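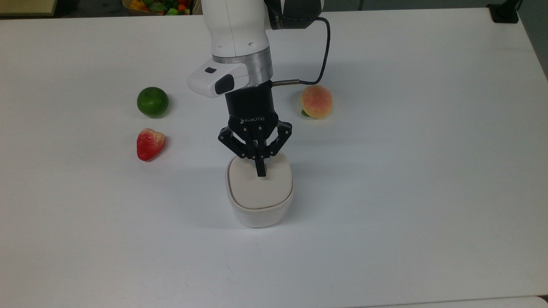

Femari to move container work to robot arms at Bonatdale site

BONATDALE, 2025-07-25. Femari will transfer part of the container handling at its Bonatdale packing site to robot arms this fall, the company told employees in a written notice. No jobs will be cut as a result of the change, according to the notice, but 36 positions on the packing floor will be reclassified and the people in them retrained.

The arms will take over the opening and closing of lidded containers, a task now performed by hand at every packing station. Placing produce in the containers, checking it for damage and approving each order will remain with employees.

Femari said it chose to begin with lids after a review of injury reports from the packing floor. Strain to the wrist and thumb was the most frequent complaint in the review, which covered 246 reports. Packers at the site currently handle up to 3599 containers in a shift.

"The lid is a small part of the job and it is the part that wears people down," said Adom Tsikata, operations manager at Bonatdale. "We want our packers to be looking at the fruit."

Setup work is being carried out at a separate bench with a small set of items: a white lidded container and three pieces of fruit, among them a strawberry and a peach. Lids are a demanding case for a gripper. They must be pressed or lifted at the right point and with limited force, and a container with its lid partly open has to be told apart from one that is shut. Irolmont, the engineering contractor for the project, will adjust the arms for each container type in use before any station is converted.
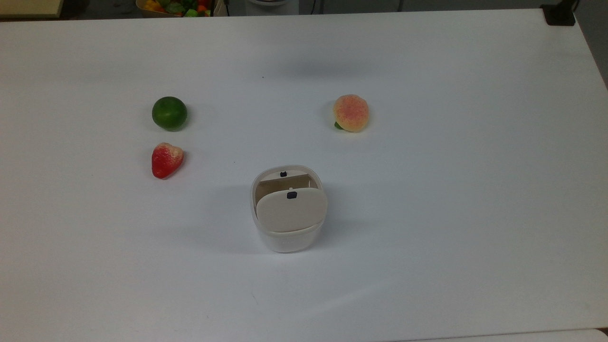
Adom Mensah said packers had asked in June for a written limit on the pace of the new stations and had yet to receive one. Taking the lids away would help sore hands, Mensah said, but a packer who no longer closes containers could be expected to inspect twice as many, and tired eyes were also a safety matter. Mensah added that the people who do the work should be consulted before the target for each station is set.

Femari said in reply that station targets will stay at their present level for the first 2000 hours of operation. Any later increase will be discussed with employee representatives in advance. The company did not say whether the representatives would be able to block an increase.

Under the plan, each converted station will be staffed by one packer and one station attendant. Attendants will clear stopped arms, report containers that the arms fail to open or close, and keep a log of stoppages. The attendant role carries a higher pay grade, and current packers will be considered before outside applicants. Training will take place during paid hours, and employees who do not wish to work beside the arms may ask for a transfer to receiving or dispatch.

Each attendant will be authorized to stop an arm without a supervisor's approval. The notice states that stops made in good faith will not count against an employee's performance record.

A similar plan for the company's Mofokeng site has been put on hold until results from Bonatdale have been reviewed. Applications for the attendant positions are open to all permanent and seasonal employees at Bonatdale and may be submitted at the site's personnel office.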